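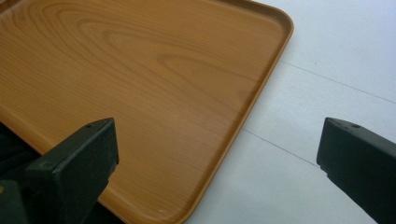 Serving tray with a wood-grain finish.

About Stesta

Stesta is a recruitment and job placement agency for the food service, hotel and catering trades. We match cooks, servers, kitchen hands, front desk staff and supervisors with employers who need them, for permanent jobs and for seasonal work.

The agency was started by Guilan Han, who spent 14 years running staff rosters for hotels before opening her own office. She still does a good share of the interviews herself. The office has 59 employers on its books at present. Most are independent restaurants, motels and aged care kitchens. Last financial year we filled 1,714 shifts and positions, counting both casual and permanent work.

What we do for job seekers

Registering with Stesta is free and it stays free. We do not charge candidates for interviews, resumé help or placement. After you register, a consultant will call to go through your experience, your availability and how far you are willing to travel. Please have your food safety certificate and the names of two referees ready. If you have no referees in the trade, a former teacher or a manager from another line of work will do.

You do not need previous experience for every job. Kitchen hand and room service positions are often open to first-time workers, and several of our employers train on site. Cooks and chefs will be asked for proof of their trade qualification.

Vacancies are listed on our jobs board with the pay rate, the hours and the closing date. We do not list a job without a pay rate. Once a job has closed we take it down, so if you can see it on the board you can still apply.

What we do for employers

Employers pay a flat fee for a permanent placement and an hourly margin for casual staff. We check work rights, certificates and references before anyone is sent to you. If a permanent hire leaves within the first 2 months we will look for a replacement at no further charge.

We also handle larger intakes. We recruited the opening team for the Lumon conference centre, and we supply banquet staff to Ko Catering through the wedding season. For these intakes we hold group interviews at our own office or at the employer's premises, whichever is easier.

Our office

Stesta is on the first floor of the Tuvel Building, above the pharmacy. Take the stairs or the lift from the side entrance. Street parking is limited to one hour, and the public car park behind the building is a better choice if you are coming for an interview.

Our next group intake for hotel and function staff is in April. Register through the jobs board or ask at the front counter for a paper form. Completed forms can be left in the box by the door after hours.

Page last updated Feb 17, 2018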